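Search this site
Enter keywords

Table and Linen Notes
17/09/2023 — posted by the Stakness housewares desk

Breakfast place setting: layout, placemat and bread service

The Felladance breakfast setting is now the standard layout for the single-cover tables at Grarura. It replaces the version issued in February, which put the cutlery on both sides of the plate and left little room for a mug on the narrow tables. The item code is 612.

All cutlery now goes to the left of the plate, in this order from the outside: spoon, fork, knife. Handles point toward the guest. The mug goes to the right of the plate. Bread is served from a separate tray at the upper left and is not plated in advance.
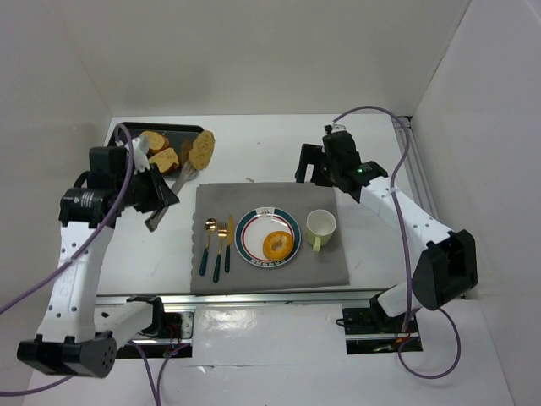
Single cover with rimmed plate, three-piece cutlery and mug; bread tray at upper left.

The plate in the current stock has a teal-green rim with a thin red band. Set it with the small black emblem at the top and the lettering toward the guest. Cutlery is the gold-colored pattern with dark teal-green handles. Do not mix it with the older steel pieces, even for staff meals.

Placemat

The gray cloth mat has a scalloped edge on one side. Scallops go toward the guest. The mat is put down first and smoothed from the center outward. Folds tend to form parallel to the long edge after storage, and a plate placed over one will rock.
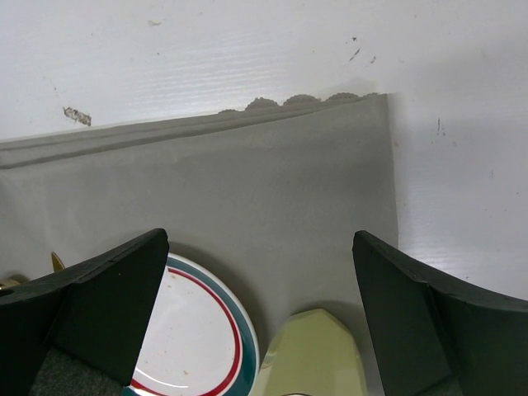 Gray cloth on the white surface, with a raised fold along one edge and scalloped bumps at the corner.

Wipe the table before the mat goes down. Dried residue and scuff marks show clearly on a white top, and the area just outside the mat is the part most often missed. Mats that still hold a crease after smoothing go back to be pressed — a warm iron, no steam. Store them flat in stacks of no more than 36.

Bread tray

Use the dark tray with rounded corners. Bread and pastry are laid in one layer with space between pieces, and are lifted from the side so that the crust is not crushed. Clear crumbs from the tabletop after each service.

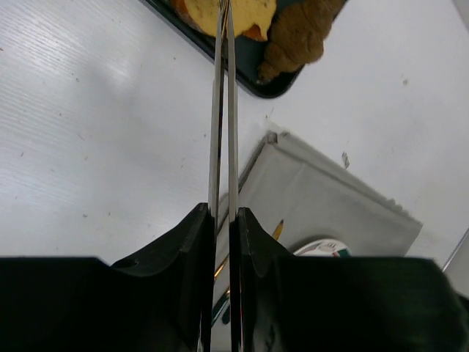 Stock and reorders

Dagdag mats are held at the main store, shelf 37. Plates and mugs are ordered separately under 2799. Replacement cutlery is issued by the piece — return the damaged item with the request slip.

Contact the housewares desk | © 2023 Stakness | Back to top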